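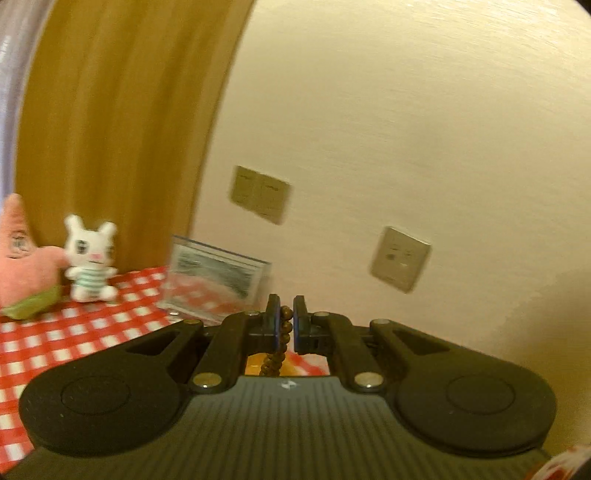 구슬 줄 벽에 걸기, 제가 하는 순서대로 적어볼게요

지난번에 방 벽 꾸미는 글 올리고 나서 구슬 줄은 어떻게 거냐는 댓글이 꽤 달렸어요. 저는 동그랗고 작은 갈색 구슬이 꿰어진 줄을 쓰는데요, 크림색 벽에 갈색이 은근히 잘 어울려서 몇 번을 떼었다 붙였다 하면서도 결국 계속 쓰고 있어요. 빨간색 흰색 체크 식탁보 깐 테이블에 인형이랑 투명 사진 꽂이까지 올려두면 그 코너만 작은 카페 같고 그래요ㅎㅎ

준비물부터요

구슬 줄 하나, 투명 접착 고리 2개, 연필, 지우개, 마른 수건, 그리고 줄자. 고리는 Bakard에서 나온 작은 걸로 샀고요, 구슬 줄은 동네 소품 가게 Lara에서 집어 왔어요. 둘 다 꼭 같은 걸 살 필요는 없고, 고리는 뒷면 스티커를 당겨서 떼는 방식이면 돼요. 못은 저희 집이 전세라 처음부터 생각도 안 했습니다.

1. 줄부터 풀어서 눕혀 두기

새 구슬 줄은 봉지 안에서 꼬여 있는 경우가 많아요. 급하게 잡아당기면 매듭이 더 조여지니까 테이블에 수건 한 장 깔고 그 위에 펼쳐 주세요. 한쪽 끝을 잡고 천천히 들어 올리면 웬만한 꼬임은 알아서 풀려요. 저는 이걸 귀찮다고 건너뛰었다가 다 걸어놓고 중간에 꼬인 걸 발견해서 처음부터 다시 했어요ㅠㅠ

그리고 끝 매듭 한번 살살 당겨 보세요. 헐거우면 지금 다시 묶는 게 나아요. 벽에서 구슬이 우르르 쏟아지면 침대 밑까지 굴러갑니다... 경험담이에요.

2. 벽 닦기

마른 수건으로 고리 붙일 자리를 닦아요. 물수건으로 닦았으면 완전히 마를 때까지 기다리기! 실크 벽지는 잘 붙는 편인데 올록볼록한 종이 벽지는 좀 까다로워요. 그런 벽이면 안 보이는 구석에 고리 하나만 먼저 붙여서 하룻밤 시험해 보세요. 떼다가 벽지가 같이 일어날 수도 있거든요.

3. 높이 정하기

여기서 제일 오래 걸려요. 저는 테이블 상판에서 위로 70센티미터 되는 곳에 연필로 점을 찍었어요. 인형을 앉혀 놓은 상태에서 재야 해요. 빈 테이블만 보고 높이를 잡았더니 나중에 인형 머리에 줄이 걸려서 영 이상하더라고요.

두 고리 사이는 28센티미터로 했습니다. 더 벌리면 줄이 팽팽해져서 늘어지는 맛이 없고, 너무 좁으면 가운데만 축 처져요. 물론 줄 길이마다 다르니까 양손으로 끝을 잡고 벽에 대보면서 마음에 드는 곡선을 찾는 게 제일 빨라요. 혼자 하기 힘들면 마스킹 테이프로 잠깐 붙여 놓고 몇 걸음 뒤로 가서 보세요.

4. 고리 붙이기

연필 점에 맞춰 고리를 대고 꾹 눌러요. 저는 속으로 서른까지 세면서 누르는데 포장지에 적힌 시간이 있으면 그걸 따르시고요. 붙이자마자 걸고 싶은 마음은 너무 잘 알지만 한두 시간은 참아 주세요! 저는 보통 저녁 먹기 전에 붙여 놓고 설거지까지 끝내고 와서 걸어요.

5. 줄 걸기

한쪽 끝을 고리에 먼저 걸고, 반대쪽은 구슬을 손바닥으로 받치면서 옮겨요. 받치지 않으면 무게가 한쪽 고리에 확 쏠려요. 다 걸었으면 가운데를 살짝 잡아서 늘어진 모양을 맞추고, 남은 연필 자국은 지우개로 톡톡 지우면 됩니다. 세게 문지르면 벽지가 번들거려요.

세로로 길게 늘어뜨리고 싶으면 고리 하나에 걸고 아래를 그냥 두면 돼요. 이건 창문 옆이나 좁은 벽에 좋고, 바람 부는 날엔 좀 달그락거려요. 저는 그 소리가 좋은데 잠귀 밝은 분들은 침대 쪽은 피하시길!

6. 테이블 위 맞추기

줄을 걸고 나면 아래 물건 자리도 조금씩 바꾸게 돼요. 투명 사진 꽂이는 창을 정면으로 보게 두면 빛이 반사돼서 사진이 잘 안 보이니까 살짝 틀어 주세요. 인형은 높이가 다른 애들끼리 붙여 앉히는 게 귀엽고요. 체크 식탁보는 무늬가 줄줄이 있어서 비뚤어지면 바로 티가 나요. 테이블 모서리에 체크 줄을 맞춰 놓고 물건을 올리면 편해요.

청소랑 떼는 법

구슬 사이에 먼지가 은근히 껴요. 저는 토요일에 방 청소할 때 안 쓰는 화장 붓으로 위에서 아래로 쓸어 줍니다. 뗄 때는 반드시 줄부터 내리고, 고리 스티커는 벽과 나란하게 아래로 천천히 당기기. 앞으로 잡아 뜯으면 벽지 찢어져요.

댓글에 전구 줄이랑 같이 걸어도 되냐고 물어보신 분 계셨는데, 고리를 따로 쓰면 괜찮아요. 한 고리에 둘 다 거는 건 무거워서 저는 안 해요. 다음엔 식탁보 다림질 없이 주름 펴는 방법 올려볼게요!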